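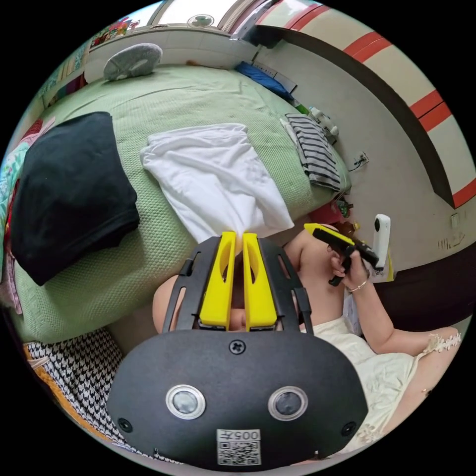

4. Save Data, Transfers and Backups

This section covers save slots, moving a save between two systems, and restoring a backup in Ronitz: The Hideo Gate. It applies to the handheld and desktop editions at version 9 or later. Check the version number in the lower left corner of the title screen before you start.

4.1 Save slots

The game has 40 manual save slots and one autosave slot. Manual slots are written only at a lantern post or from the guild counter in Mateos. The autosave slot is written each time the party changes floors, and it can't be locked or copied.

Each manual slot stores the party roster, inventory, map progress and storage chest. Display settings, button layout and volume are stored separately and are shared by all slots.

Note: Gallery entries and the monster log belong to the player profile. Loading an older slot does not remove entries you have already unlocked.

4.2 Before you transfer

Both systems must be signed in to the same Gristiton account, and both must be running the same version of the game. If the versions differ, the Transfer option is grayed out.

The save you want to move must be in a manual slot. To move autosave progress, load the autosave, walk to the nearest lantern post and save to an open slot.

Downloaded add-ons do not move with the save. Install them on the second system first. If the save uses an item from an add-on that is missing, the item is replaced in the inventory by a sealed box. Once the add-on is installed, the sealed box changes back the next time the slot is loaded.

4.3 Sending a save

1. On the first system, go to the title screen and select Records.

2. Select Transfer, then Send.

3. Highlight the slot and press the confirm button. A summary appears with the party leader, floor number and play time.

4. Select Upload. Leave the system on until the message "Upload complete" is shown.

5. Write down the transfer code. Codes use capital letters and numbers only. The letter O and the letter I are never used.

Caution: Only one save can be held on the server for each account. A second upload replaces the first, and the replaced save cannot be recovered by customer support.

4.4 Receiving a save

1. On the second system, select Records, Transfer, Receive.

2. Enter the transfer code. The code expires 15 days after the upload.

3. Choose a slot for the incoming save. Locked slots are not shown in the list.

4. Check the summary against the one shown on the first system and select Download.

5. Load the slot and save once at a lantern post. Until this is done, the slot is marked with a gray arrow and cannot be backed up.

The original save stays on the first system. The two copies are separate from this point on, and progress made in one is not added to the other.

Caution: Do not close the game or let the system enter sleep mode during the download. An interrupted download leaves the slot marked "Damaged." Delete the damaged slot and repeat the steps above with the same code.

4.5 Local backups (desktop edition)

1. Close the game.

2. Open the launcher and select Tools, then Backup.

3. Choose a folder. The default is the Ronitz folder inside your documents folder. A removable drive may be used.

4. Select Create. All manual slots are written to a single file.

To restore, select Restore in the same menu and pick the file. Restoring overwrites every manual slot, including locked slots.

Note: A backup made on the desktop edition cannot be opened by the handheld edition. Use the transfer steps in 4.3.

4.6 Messages

"No slot available": All manual slots are full or locked. Delete or unlock a slot and try again.

"Code not found": The code was entered incorrectly, has expired, or belongs to another account.

"Storage chest over limit": The chest in the incoming save holds more than 2,000 items. This can occur with saves made before the chest limit was introduced in the February update. Go back to the first system, sell or discard items, save, and upload again.

"Profile mismatch": The second system is signed in to a different account. Sign out, sign in with the correct account and restart the game.

4.7 Starting over

To erase all save data, select Records, Manage, Erase All, and hold the confirm button until the bar is full. The player profile is erased along with the slots. A save held on the server is not affected and can still be downloaded while its code is valid.

Section revised March 6, 2024
Text: Aitana Paredes
Technical check: Valeriano Villalobos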